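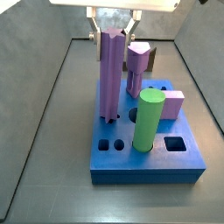 Questions people ask me about the shape-sorter project

I'm Lionel Leblanc, and I look after the example collecting for Imska, our learning system for small pick-and-place jobs. I get the same handful of emails every month, so I've put my answers on one page. If yours isn't covered, write to me anyway!

What are you collecting, exactly?

Episodes. One episode is one try at one piece: the gripper goes and gets it, carries it over the blue board, and lets go (in a hole, if things go well). We save the video, the joint positions and the finger opening, all on the same clock. The first set, which we called Purnix, has 632 episodes in it. The second set is still growing and was at 389 when I last looked.

Why a toy?

I like toys for this. A shape sorter is cheap, it's tough, and you can tell right away if a piece went in. It's also harder than it looks. A cylinder doesn't care how you turn it, but the star has to be lined up or it just sits there on the rim. I lost most of an afternoon in September to the star alone and went home pretty grumpy.

Do you write a program for each move?

No, a person drives. We use a hand controller, and the arm copies what the hand does. The learning part comes later, when the model studies all those drives and tries to pick up the habit. So if I'm sloppy, it learns sloppy. I've seen one of my own bad habits (a little wiggle before letting go) come right back at me from the model, which was kind of embarrassing.

How do you set up between episodes?

By hand, and never the same way twice if we can help it. We move the board, turn it a bit, stand some pieces on it and leave others on the floor of the enclosure. If the star always started in the same spot, the model would learn the spot and pay no attention to the star. I keep a sheet with starting layouts on it, but I'll happily ignore the sheet if I think of a nastier one.
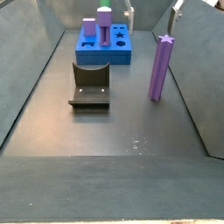

The star on the floor to the right, with the blue block farther back.

Do you keep the failed tries?

Yes, with a label. Drops, misses, pieces jammed crooked, they all go in a separate folder and we pull from it when we need examples of recovering. Purnix has 309 of those on top of the main count. The only ones I throw out are where the recording itself broke, like a camera dropping out halfway.

Why the gray walls?

Mostly so pieces stay where the arm can reach them. Before we had walls, I spent a lot of time on my knees looking for cylinders. Plain walls also give the pieces a nice calm background, and the color differences come through well.

How many people drive?

Right now there are 2 of us, and we trade off every half hour. My driving is slow and careful, my partner's is quick and a bit bossy, and I want both styles in the set. After half an hour my hands get tired and the episodes get worse, so please take breaks if you try this yourself!

Can I use the data?

Purnix, yes, for research and teaching. Send me a note with your name, where you work and what you'd like to do with it. The newer set has to wait until I've finished checking the labels.

What's Panasiuk? I saw it in the file names.

That's our label format, and it has nothing to do with the pieces or the task. You can read the files with any plain text editor. The Prinstead folder is for calibration, and you can skip it unless you're working with the camera positions.

Can I come and drive for an hour?

Sure, if you're nearby and don't mind a practice round first. Your first ten tries go in the practice folder no matter how good they are. Mornings before 11 are best.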